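Gonmont, March 16, 2022

**Plorex publishes results of wrist camera and gripper comparison for soft goods handling**

Plorex, the test workshop for small handling equipment, has completed a comparison of two electric grippers and three wrist camera positions for work with cloth and light household objects. The results are available from today to integrators, equipment makers and teaching departments. The work was carried out at the Plorex site in Gonmont and used the Aoun arm controller throughout.

The comparison covered a parallel gripper with flat fingers, listed in the report as unit A, and a parallel gripper with compliant finger pads, listed as unit B. Both were fitted to the same arm and driven from the same supply. Closing force, closing speed and approach height were set in the controller and were not altered between units. Each gripper was run through 144 pick attempts, split evenly between the three camera positions.

## Scope of the tests

Most published gripper figures are taken with rigid blocks on a bench with even lighting. Plorex set out to record how the same equipment behaves in furnished surroundings, where backgrounds are dark or patterned and a share of the camera view is taken up by the gripper and its cables. No extra lamps were used in the low-light runs. Camera exposure was left on its automatic setting in half of the runs and fixed in the other half.

Camera position 1 was low on the wrist, looking along the fingers. Position 2 was on a short bracket, set back by 82 mm and tilted downwards. Position 3 was to the side of the wrist, at the same height as position 2. The same camera was moved between positions, so that differences in lens or sensor did not enter the results.

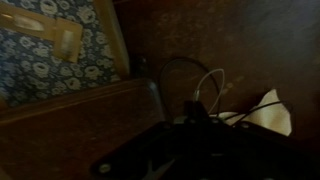
**Does a cable loop in the camera view matter if the target can still be seen?**

It matters when the loop moves. A fixed obstruction can be masked once during set-up, but a loop that shifts as the wrist turns changes the outline of the gripper in each view and can be taken by the software for the edge of a piece of cloth.

Cable routing was therefore recorded as a separate item for each camera position. In the first set of runs the cables were left with enough slack for full wrist rotation. In the second set they were tied back to the forearm at two points, with rotation limited in the controller to suit. The limit ruled out 11 of the planned approach poses, and these were replaced with poses from the opposite side.

## Main findings

Unit B gave the higher pick rate on folded and bunched cloth in all three camera positions. The difference was largest where the cloth lay against an upright surface and the fingers had to close close to it. Unit A was the better of the two on thin flat edges, where the compliant pads of unit B tended to ride over the material before closing.

Camera position 2 gave the most repeatable grasp point on cloth. Position 1 gave the clearest view of the finger tips but lost sight of the target during the last part of the approach. Position 3 was the least affected by the gripper housing and the most affected by cable movement.

Fixed exposure improved detection of pale cloth against dark backgrounds. With automatic exposure, a dark gripper housing covering a large part of the view caused the camera to brighten the whole picture, and detail in the folds was lost. The effect was smaller at position 3. It was not removed by masking the housing in software, as the mask was applied after exposure had been set.

Tying back the cables reduced false edges at every camera position. It also lengthened the average cycle, as the arm had to unwind between some poses. Plorex has listed both sets of cycle times in the report and makes no recommendation between them. Sites with short runs of mixed objects may accept the longer cycle; sites with one repeated pick may not need the full rotation in the first place.

## Controller settings

The Aoun controller was used in its standard form, with position control during the approach and a force limit during closing. An added delay of up to 100 ms between the end of the approach and the start of closing was tried with both units. The delay reduced missed picks with unit A on bunched cloth. It made no measurable difference with unit B.

One fault was logged during the programme. The controller reported a gripper timeout when the closing force limit was set at its lowest value and a thick fold was held between the fingers. The condition is treated by the controller as an incomplete close, although the object is held. Users working with thick textiles should set the position tolerance for "closed" separately for each object type. The settings used by Plorex are given in the appendix to the report.

## Limits of the results

The results apply to the two units tested and to the listed finger sets. Suction and multi-finger grippers were outside the scope. Wear on the compliant pads was not measured, and the pads were changed once, at the midpoint of the runs with unit B. Wet materials were not included. Pick rates on patterned fabric are given separately from those on plain fabric and should not be combined, as the number of attempts differs.

## Next stage

A second comparison is planned for October and will cover depth cameras at positions 2 and 3. It will be run jointly with Kovham, which will supply the brackets and a revised cable guide for the wrist. The object set and lighting conditions will be kept the same so that the two sets of results can be read side by side. Makers wishing to put forward a gripper for the second stage should supply mounting drawings, a communication manual and one spare set of fingers.

## Availability

The report, the table of attempts and the controller settings can be requested from the Plorex test desk in Gonmont. The table is supplied as plain text with one line per attempt, giving gripper, camera position, exposure mode, cable condition, object type and result. There is no charge for teaching use.

## About Plorex

Plorex tests grippers, wrist cameras, cable guides and small arm controllers for makers and users of handling equipment. It does not sell or distribute the equipment it tests.

Press enquiries: Plorex press desk, Gonmont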